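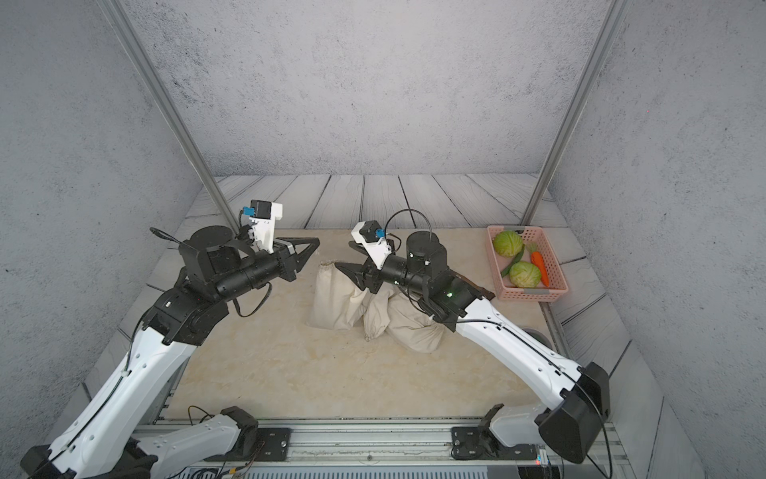

Three drawstring bags, two arms, one basket of veg.

Filed under: Teleop & Demo Collection | 3 min read

railrat_vv
Hi all, Veerle Verbruggen here, been lurking since January. I'm collecting demos for a two-arm bag task on our Tellcombe cell and I'd love a sanity check before I go any further. We have 86 good episodes so far. I shuffle the bags by hand before every one and leave the basket on the right alone. My plan was 30 more and then train. Too few?

mossbank
Way too few, if you ask me! Our last bag set on the Hoekstra was 3,652 episodes and the policy still got confused whenever a bag was lying on its side. Cloth is awful – it never folds the same way twice.

pinch_point
Disagree with mossbank. I got something usable out of 69, but they were all done by one operator at one steady pace. If you mix three people's habits you need piles more data just to wash that out.
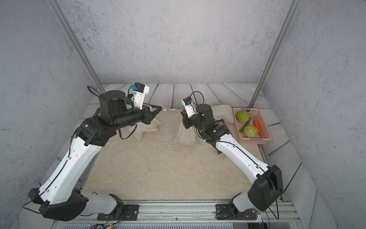
tumbledry
Do you keep the episodes where a grasp slips and you go back for it?

railrat_vv
I keep them if the second try is clean, and I tag them "recovery" so I can pull them out later.

mossbank
Good, keep those. I used to toss mine and the arm would just sit there pinching air after a miss. But please don't leave the basket in one spot forever. The model will happily use it as a landmark, and then somebody bumps it and your whole week is gone.

pinch_point
Nah, fix the background first and get the cords working. Move stuff later. Changing everything at once is how I lost most of a winter on Zeltar.

railrat_vv
OK, so you two are never going to agree, haha. I think I'll split it – half with the clutter left alone and half with it moved between episodes. 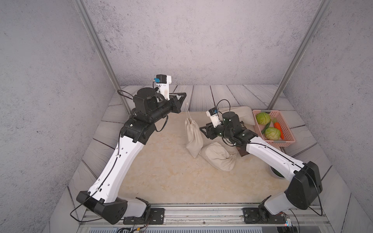 I'm also going to slow down my approach to the cord, because playing back my early runs in Clavis I can see I rush in and then wiggle a lot at the end. Does anyone trim the idle bit at the start, or do you leave it in?

tumbledry
Trim it. Leave a few frames so it knows the home pose.

Contact the moderators | © Bench & Gripper Forum | Back to top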